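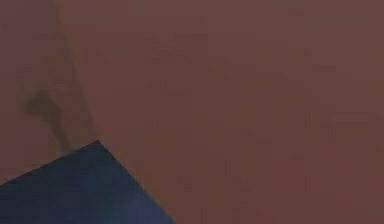
What gives terracotta its reddish-brown colour?
Iron in the clay. As the clay is fired in a kiln with plenty of air, the iron combines with oxygen and turns a rusty red.

Terracotta is fired earthenware, usually left without a glaze. The name comes from the Italian for "baked earth", and it's a wonderfully fitting one! People have been shaping and firing clay like this for thousands of years, and it still turns up in flower pots, roof tiles, floor tiles, water jars and sculpture.

Colour

Few materials have such a lovely range. Depending on the clay and the kiln, terracotta can come out orange, pink, brick red, brown or a dusty maroon. Clay with a lot of lime in it tends to fire paler, often to a buff or cream. If the kiln is starved of air the same red clay may go grey or even black, as potters in ancient Greece knew very well – their black and red vases depended on careful control of the air during firing.

Making

Most terracotta is fired at a little over 1000 degrees Celsius, though plenty of traditional wares are fired cooler than that. The clay has to dry slowly first, as trapped water turns to steam and can crack a piece or burst it. Thick sculptures are often hollowed out from behind.

At the small Nurnmont pottery, Padmavathi Gounder digs her own clay and leaves it to age from January until the first firing on 3rd June. Her glaze-free Varma tiles come in 55 shades, every one of them from local clay, and the darker maroons (marvellous things, almost plum in evening light) come from the hottest part of the kiln.

Use in the garden

Unglazed pots are porous, so water and air pass through their walls. Herbs and succulents love this, while ferns will need more frequent watering. The white bloom that forms on older pots is mostly mineral salts, and it can be scrubbed off with a stiff brush and diluted vinegar. In frosty areas, pots are best emptied and stored under cover for the winter.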